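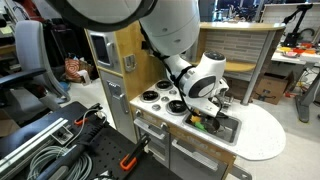
**Minutes / Neighborhood Garden Group**

Okay, I said I'd type these up the same night and I didn't, so forgive me if a few things are out of order. We met in the back room on Riveck Street, and it was a full table by the time the coffee was ready. Last meeting's minutes were read and passed with one fix (the hose is ours, the wheelbarrow is on loan from Pranum Nursery, and I had them the wrong way around).

**Water**

This took most of the evening, as usual. The bill came to $80, higher than this time last year, and we went back and forth over whether it's a leak or just people leaving the drip lines on overnight. I think it's the drip lines! We agreed to read the meter at closing and again first thing in the morning for a week, write both numbers on the clipboard in the shed, and then talk about it again once we have something to look at.

The rain barrel by the Ndlovu Road fence has a crack near the spigot. It can be patched for now. A new one can wait until October, when the hardware store usually marks them down.

**Plots**

All 28 plots are spoken for, which makes me so happy I said it twice. There are four names on the waiting list. Two people from last season haven't paid or answered their messages, and I'll try them one more time by phone before we offer those plots to the next in line.

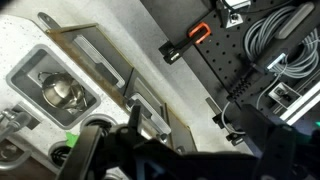

*Filipa Carrilho, Secretary*

A quick word about the list, while I have you. Please don't promise a plot to your cousin or your neighbor before checking with me. I keep the list in the blue binder and it goes strictly by date - I've had one awkward phone call already this spring and would love not to have another.

**Compost**

Bin 2 is ready to use and it smells wonderful (well, I think so). Take what you need for your own beds but leave enough for the shared herb bed, which is looking pretty tired on the south side. We also talked about what goes in. No citrus, no bread, no cat litter. Somebody asked about cardboard and the answer is yes if it's torn up small and has the tape pulled off.

Then we got onto whether to turn the bins weekly or leave them alone, and that could have gone on all night.
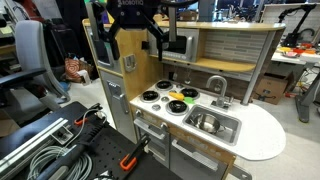
Ivcombe thought weekly turning was too much work for what we get out of it, and said every other week did fine at the old garden as long as the pile stayed damp. There was a fair amount of nodding. We voted to try every other week through the summer, and the sign-up sheet is on the shed door.

**Plant sale**

We're going ahead. Tomatoes, peppers, basil and whatever anybody has too much of. Label your pots, please - last year we sold a lot of mystery squash. Prices stay the same. I'm bringing the cash box and the folding table, and we still need a second table and someone to do the sign.

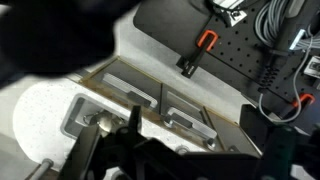
Riveck Street, 4/7/19

Added after the meeting: the second table is taken care of, thank you! Still looking for a sign painter. I also forgot to write down that we agreed to change the shed lock, so ask me for the new code in person and please don't put it in an email.

Next meeting is same room, same time, next month. Bring your seed packets if you want to swap.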